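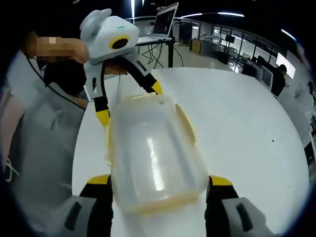
Old food tubs are getting a second life in Strebel, and the town has taken to the idea with real gusto! The Clultum container exchange opened its doors on March 29, 2026, and by closing time 135 households had come through with bags, crates and one very full wheelbarrow. What they brought was the stuff at the back of every cupboard. A rectangular tub with rounded corners, its sides frosted and a pale yellow-orange tinge along the rim, is just the sort of piece the exchange is happy to see — plenty of life left in it, even if it will never look new again.

The rules are simple. Bring any clean plastic container, with or without a lid, and take home whatever fits your kitchen. Pieces without a partner go to the matching table, which was easily the noisiest corner of the day. Strangers were trading lids like baseball cards, and a cheer went up whenever one snapped into place.

"I thought we'd get a few takeout boxes and a lot of polite looks," said Chin-lung Mok, who started the exchange after a kitchen clear-out left him with a drawer full of odd lids. "Then a woman walked in with her grandmother's whole collection, and people were lined up to go through it."

By the end of the day 95 lids had found a box. Mok wrote each match on a long paper roll taped to the wall, and he plans to keep it up until the paper runs out. Anything cracked or warped goes into a separate bin, and Ralico, the hardware store next door, is taking some of the sturdier pieces for sorting screws and picture hooks.

Clear and cloudy tubs went fastest, as you can see what's inside without lifting the lid. Deep square ones were gone before lunch. Round ones were slower to move, though a pair of keen gardeners cleared out most of the small sizes for seedlings.

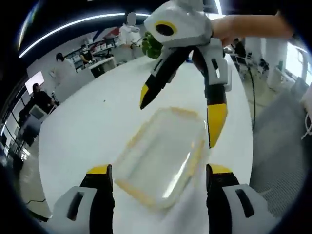

Can a container with an orange tint around the edges still be brought in?

Any tinted piece is welcome as long as it has been washed and has no cracks, sticky patches or strong smell. Tomato sauce and curry often leave a color behind that washing won't fully remove. A few hours in a sunny window can fade it, and a paste of baking soda and water is worth trying too.

The exchange will be open again in July, this time in the bigger hall at Mukorent, with room for a second matching table and a shelf just for lunch boxes. Mok would love to see 2,000 containers change hands before the year is out, and after a start like this one it's hard not to get swept up in it. Drop-offs are being accepted at the Clultum front desk in the meantime. Please tape lids to their boxes if they belong together, and leave the odd ones loose — the matching crowd will want them!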